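连锁书店活动前安全自查表(附意见)
门店:Fikley 书店 二层活动区
活动内容:言情小说系列新书分享会暨作者签售
检查日期:2021年9月20日
检查人:Marloes Kramer
陪同:Abhishek Kandpal(活动统筹)

先说两句。这张表是照着总店的旧格式改的,原来那份是给普通读书会用的,没有考虑签售排队的情形,所以我加了几项,意见也写得长了些,请大家多担待。读者们等这一本等了很久,上一本停在婚礼前夜,好多人是真心惦记着那两位主角的,我们总得让人家平平安安地来、高高兴兴地走。

一、出入口与通道

1. 主楼梯扶手牢固,踏步防滑条完整。
结果:合格。
意见:从下往上数,靠近转弯处的那一条边角有点翘,用脚蹭一蹭能感觉到。还没到要换的程度,我先用胶压平了,活动当天早上请再踩一遍看看。

2. 安全出口畅通,指示灯常亮。
结果:整改后合格。
意见:后门口堆着 Grandetti 送来的书箱,把门挡了小半边。Abhishek 当场就叫人挪走了,动作很快,谢谢他。以后到货请直接进库房,哪怕只放一个下午也不要放在门口。

3. 排队路线与疏散路线不交叉。
结果:不合格,待改。
意见:现在的队伍从收银台绕过爱情小说书架,再折回楼梯口,人一多就会把楼梯堵住。建议改从童书区那一侧进、从杂志架那一侧出,路是远了一点,不过沿途可以摆系列的前几本,读者等的时候翻一翻,也不觉得闷。

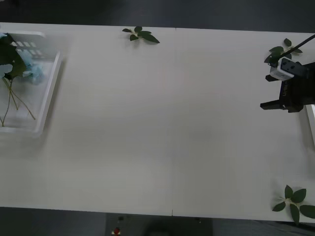

二、座位与人数

4. 座位数不超过核定人数。
结果:合格。
意见:核定124人,报名表我核对过,没有超。需要提醒的是,这类书的读者常常是姐妹结伴、母女同来,现场多带一位的情况每次都有。请门口的同事和气一点解释,可以请他们在一层听转播,签售照样能排上,不要让人觉得白跑一趟。

5. 椅子稳固,排与排之间留有过道。
结果:整改后合格。
意见:有2把椅子坐上去会晃,已经贴了条子撤下来。中间过道原先窄了些,推婴儿车的妈妈过不去,后来把后面几排整体往窗边移了一点,我来回走了两趟,现在宽敞多了。

6. 预留轮椅位。
结果:合格。
意见:前排左右两侧都有。上一次活动里,有位老读者坐在轮椅上,被安排到了最后面,什么也看不见,却还笑眯眯地跟我说没关系。我一直过意不去,所以这回特意把位置留在了前面。

三、用电与照明

7. 插线板无破损,电线不横穿过道。
结果:整改后合格。
意见:音箱的线原来横在讲台前头,作者一上台就要跨过去,穿高跟鞋的话很危险。现在沿墙走,用线槽盖好了。投影仪仍旧用 Malabanan 那台,插头和外壳都看过,没有发烫。

8. 应急照明可用。
结果:合格。
意见:关掉总灯试过,两盏都亮。朗读环节据说要把灯调暗,为的是配合书里两人在露台上第一次开口说话的那一段。气氛我很理解,那一段我自己也读得心怦怦跳,但请不要全关,留着侧面的壁灯,照样浪漫。

四、签售区

9. 签售桌稳固,书堆高度适当。
结果:整改后合格。
意见:书垒得太高了,单侧就有四十多本,孩子伸手一碰就会倒下来。请分成几摞,其余放在桌后,由同事随时补上。桌布也请收短一些,拖到地上容易绊脚。

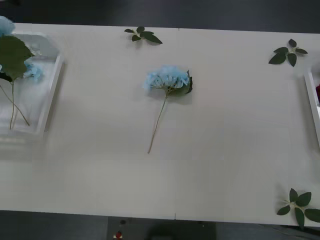

10. 作者有单独的退场路线。
结果:合格。
意见:走员工通道下楼,门禁卡已经交给 Abhishek。作者说过想多陪读者聊一会儿,我们当然欢迎,只是请留一位同事在旁边看着时间,闭店前要留足清场的工夫。

11. 读者合影区不影响通行。
结果:合格。
意见:背景板是 Nukach 做的,底座加了沙袋,我推过,不动。男主角的人形立牌请务必也加沙袋,它个子高,头重脚轻,空调一吹就往前鞠躬。

五、急救与联络

12. 急救箱齐全且在有效期内。
结果:整改后合格。
意见:创可贴和纱布够用,消毒棉片过期了,已经换新。箱子放在服务台右手边的柜子里,柜门不要上锁。

13. 现场人员知道各自的位置和联系方式。
结果:待补。
意见:名单还差2位兼职同事的电话,请 Abhishek 补好后贴在休息室门后。对讲机请提前充满电,上回说到一半没声音了,大家只好楼上楼下跑着传话。

补充意见

饮水请用带盖的杯子,书弄湿了读者会心疼。纸巾可以多备一些,Abhishek 说不必,可我读过样书的倒数第二章,还是坚持要备。

还有一件小事:问答环节请提醒主持人,不要透露第三者到底是谁,也不要让已经看完的读者抢着说。这不算安全问题,不过上一场差点因为这个吵起来,我就写在这里了。

12月的节日专场还会用到这张表,哪位同事觉得有不合用的地方,请直接在纸上批给我,字写得潦草也不要紧。

第3项和第13项改好以后请通知我,我再过来复查签字。

检查人签名:Marloes Kramer
复查签名:(待填)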